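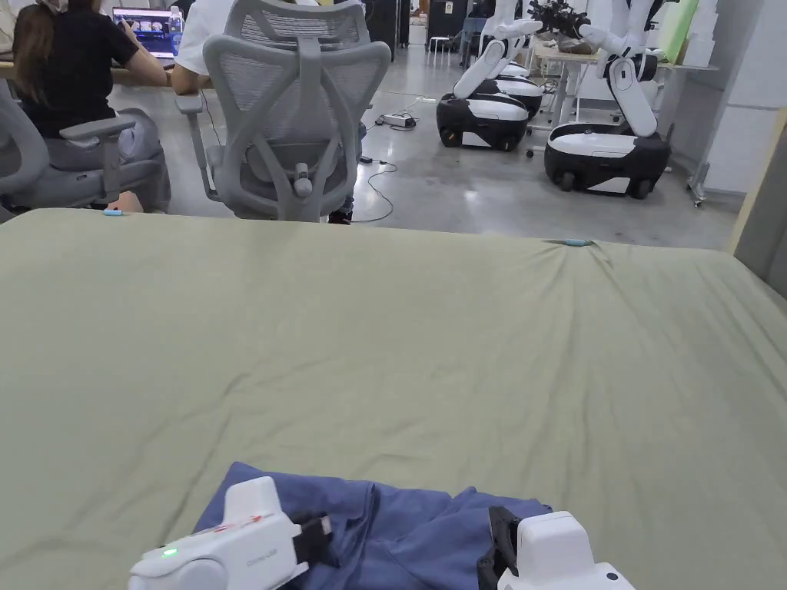

Séance 4 – le découpage électoral. Rappel : on a vu comment les voix deviennent des sièges, maintenant on regarde ce qui se passe avant le vote, quand quelqu'un trace les lignes. Question de départ : à population égale, est-ce que la forme compte ? Oui, et beaucoup. Pensez au vêtement bleu en boule sur le drap vert, et au même étalé à plat : la quantité de tissu ne change pas, le contour si. Une circonscription c'est pareil. Surface et population peuvent être irréprochables sur le papier et la frontière partir dans tous les sens.

Vocabulaire à connaitre :
Circonscription : portion de territoire qui élit un ou plusieurs représentants.
Magnitude : nombre de sièges à pourvoir dans la circonscription. Ici on reste à 1 sauf mention contraire.
Malapportionnement : les circonscriptions n'ont pas le même poids démographique. Une voix ici vaut plus qu'une voix là.
Gerrymandering : tracé orienté pour avantager un camp, un sortant, parfois les deux camps à la fois (accord entre sortants, cas moins connu, on y revient).
Ne pas confondre les deux derniers. On peut avoir l'un sans l'autre. Erreur la plus fréquente dans les copies de janvier.

1. Égalité démographique

Cas de Stusholm (fil rouge du semestre). 36 bureaux de vote, 700 inscrits chacun, donc 25 200 inscrits. Deux circonscriptions : 18 bureaux de chaque côté, 12 600 inscrits, écart nul. Parfait ? Démographiquement oui. Mais il y a énormément de façons de prendre 18 bureaux parmi 36, même en imposant la continuité territoriale. Le critère d'égalité ne choisit pas entre elles.

Variante : deux bureaux du port ferment, on passe à 34, et les inscrits sont rattachés aux voisins. Total inchangé mais les bureaux n'ont plus tous la même taille. Refaire le calcul de l'écart maximal chez vous. Attention, on calcule l'écart à la moyenne, pas l'écart entre la plus grande et la plus petite (ça existe aussi, mais préciser lequel).

Inscrits ou habitants ? Pas neutre du tout. Quartiers jeunes, quartiers avec beaucoup d'étrangers : beaucoup d'habitants, peu d'inscrits. Le choix de la base déplace des sièges avant même qu'on touche au crayon.

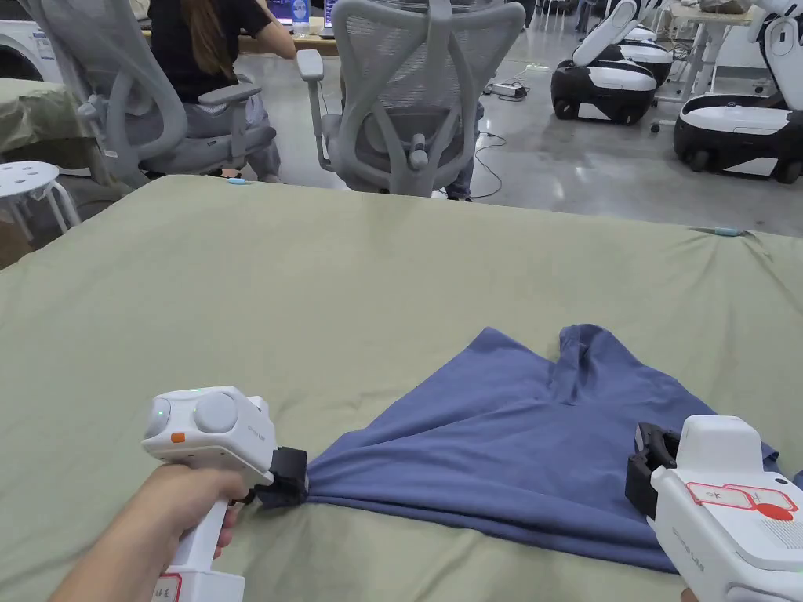

Faritz a fait l'inverse de Stusholm : base habitants, révisée à chaque recensement. Avantage, les élus des quartiers denses ne représentent pas une population double de celle des autres. Inconvénient, le poids d'un vote exprimé varie fort. Aucune des deux bases ne règle tout, dans un devoir il faut dire laquelle on prend et pourquoi.

2. Les deux techniques

Concentrer (packing) : on entasse les électeurs adverses dans peu de circonscriptions, ils y gagnent très largement, et c'est tout ce qu'ils gagnent.
Disperser (cracking) : on les répartit de façon à ce qu'ils soient minoritaires partout, ou presque.
En pratique les deux ensemble.

Exemple chiffré, cinq circonscriptions de 100 votants, partis A et B.
Circ. 1, 2 et 3 : A 51, B 49.
Circ. 4 et 5 : A 20, B 80.
Total A : 193 voix sur 500, soit 38,6 %. Sièges : trois sur cinq.
Total B : 307 voix, 61,4 %. Sièges : deux.

Voix perdues = toutes les voix du perdant + celles du gagnant au-delà de 51.
A : 0 dans les trois premières, 20 + 20 ensuite = 40.
B : 49 fois trois = 147, puis 29 + 29 = 58. Total 205.
Écart : 165 voix sur 500, 33 %. C'est l'écart d'efficacité. Au delà de quelques points on commence à se poser des questions, à 33 on ne se les pose plus.

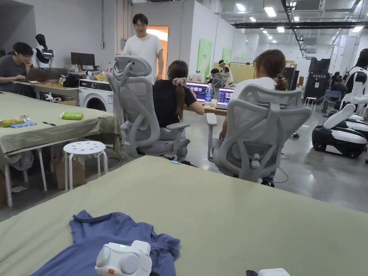

Fig. 3 – T-shirt bleu-gris posé sur la table verte.

3. Mesurer la forme

Compacité : rapport entre l'aire de la circonscription et celle du cercle de même périmètre. 1 = cercle parfait, proche de 0 = filament. Simple, séduisant, à manier avec précaution :
– une côte découpée fait chuter le score sans qu'il y ait eu la moindre intention
– une carte très compacte peut être très biaisée (voir l'exemple du 2, qu'on peut dessiner en cinq carrés bien propres)
– la géographie électorale fait une partie du travail toute seule. Trurndale : un parti très fort en centre-ville, dilué ailleurs. Il se retrouve concentré sans que personne ait triché.

D'où la méthode par simulation : on génère un grand nombre de cartes conformes aux règles, on regarde où tombe la carte réelle. Si elle est à l'extrême de la distribution, indice sérieux. Indice, pas preuve d'intention. À retenir pour le dossier.

4. Qui tient le crayon

Trois modèles : l'assemblée elle-même, une autorité indépendante, le juge à défaut. Le secteur Chmielewska, à Stusholm, a été coupé en deux par l'assemblée sortante le long de la voie ferrée. Justification officielle : « limite naturelle ». Argument recevable en partie, la voie est réellement difficile à traverser. Mais le critère n'a servi qu'à cet endroit, la même voie est ignorée plus au nord. Regardez toujours si une règle est appliquée partout ou une seule fois.

Accord entre sortants : chacun garde un fief sûr, peu d'écart d'efficacité, donc l'indicateur ne voit rien. Ce qui disparait c'est la compétition. Mesurer alors la part de sièges gagnés de justesse.

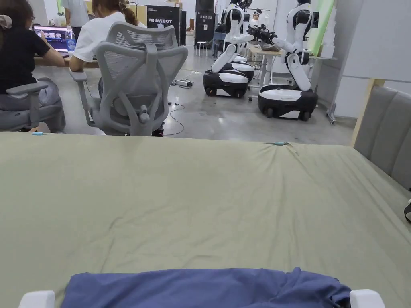
Mais dans ce cas autant passer à la proportionnelle et on n'en parle plus, a objecté quelqu'un pendant la pause. Oui en bonne partie : plus la magnitude monte, moins le tracé pèse. Avec une seule circonscription il ne pèse plus rien. Mais avec des circonscriptions de deux ou trois sièges, le découpage reste très rentable pour qui sait compter, et on perd le lien avec l'élu local. À discuter en TD.

Pour la prochaine fois : refaire l'exemple du 2 en échangeant 30 électeurs de B entre circ. 4 et circ. 1 (contre 30 de A), recalculer sièges et écart. Puis proposer deux cartes de Stusholm à 18 bureaux chacune, le plan est dans le polycopié. Justifier le critère choisi en une demi page max.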